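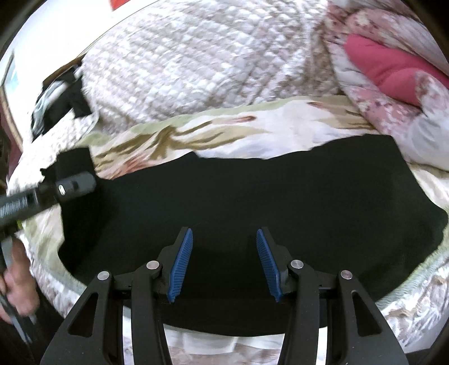 Black cloth spread out on a bed with patterned bedding.

News > Local > Pindska

Search this site Go

Bedding collection returns to Pindska in February

Households in Pindska will be able to hand in old sheets, blankets and clothes again from February, after the town's textile collection was stopped last autumn. The service is now run by Garnimico, which takes over from Hämmerli.

Bags will be picked up from the kerb every other Wednesday. Each home can put out up to 11 bags a year at no charge – extra bags cost 60p each.

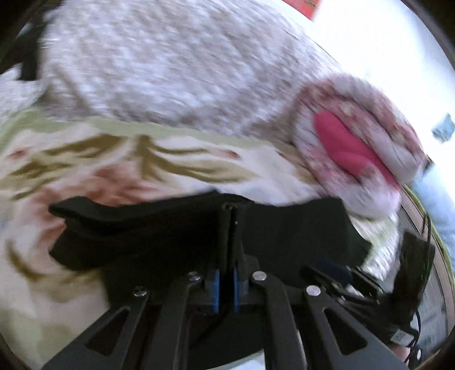 Pillows and duvets are still not accepted and must go to the tip at Nanmont. Items should be clean and dry, and small tears do not matter. Bags need to be out by 7am.

The old scheme covered 20 streets. The new one covers 96, including the flats behind the station, where residents had asked for a collection for several years. Garnimico says anything that cannot be worn or used again will be cut up for wiping cloths or padding.
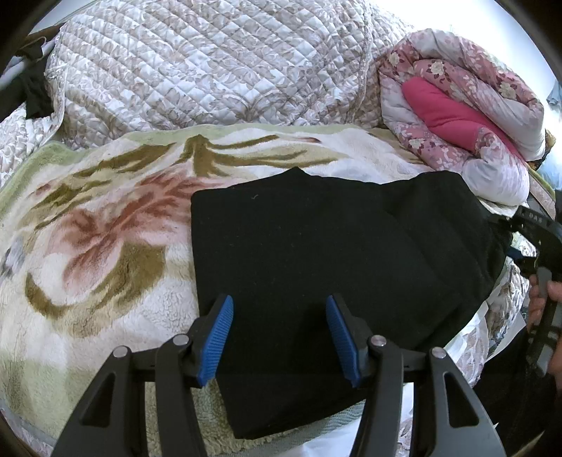

A piece of black fabric folded on top of a fleece blanket.

Free bags can be picked up from the library and both post offices.

11 comments
20 shares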